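**Fold demos in people's bedrooms: what rules do you actually use?**

**bomutent_3026** | 3 May 2021

I'm writing a one-page good practice sheet for the folks who do our handheld gripper sessions at home, and I'd love a sanity check before August, when the Follo homes come on board! Mostly laundry on beds. My draft so far:

- garment laid out before you start recording
- other laundry can stay on the bed, but off to one side
- fingertips out of the gap between the fingers
- anyone else at home has signed the consent form, or they stay out of the room 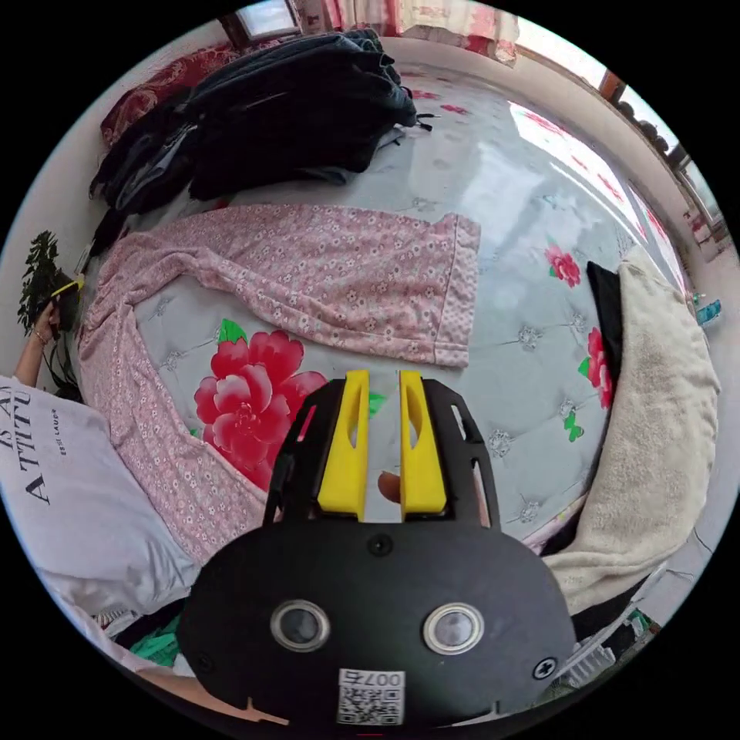

*Pink long-sleeved one laid out on the bed, rest of the clothes heaped by the headboard.*

Too strict? Too loose? Go wild.

**grukard**

Fingertip rule, yes please, and put it first. I can see a fingertip between the yellow fingers in yours, so you know how easy it is to do (I do it constantly). We toss those clips. Threw out 9 from one batch of 199 and I was grumpy for a week.

**AbuHammourAnna**

I'd push back on tossing them. Tag them and let whoever trains on the stuff decide. A rule that costs people their afternoon's work is a rule they'll start hiding things from.

Bigger deal for me is the person by the houseplant. Signed form or no signed form, you can read the lettering on that T-shirt, and I'd want plain clothes for anyone who might wander in.

**grukard**

Plain clothes in their own home?? Good luck with that one. Consent, sure. A dress code, no way.

**AbuHammourAnna**

Fine, "preferred" then. But I'm keeping it on my sheet.

**follo_fran**

Please don't make folks strip the bed to a plain cover. Flowery clothes on a flowery mattress is exactly what we need more of, and our old sheet banned patterns for no reason I could ever find.

**bomutent_3026**

OK! Fingertips go first, tag instead of toss, patterns stay. Consent stays a must and plain clothes goes in as "preferred" (sorry grukard). I'll post version two once I've fixed the wording on the pile of other laundry, I still don't love "off to one side."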